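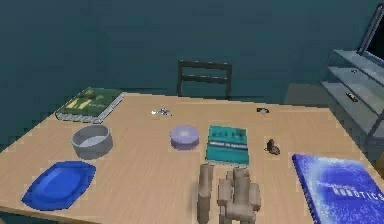
3.2 Cell setup and upkeep

The simulated Doolan cell consists of one hand and one wooden table. Before each block of 100 episodes, the joint zero offsets are reloaded and the fingers are driven through their full range. Contact settings stay fixed within a block — a change to any of them starts a new one. Figure 4 shows the hand in front of the teal book, with a gray bowl and a blue dish at the left of the table. Of the 400 episodes planned, 351 were kept; the others were discarded after a fault in the finger joint limits, later corrected by Thaler.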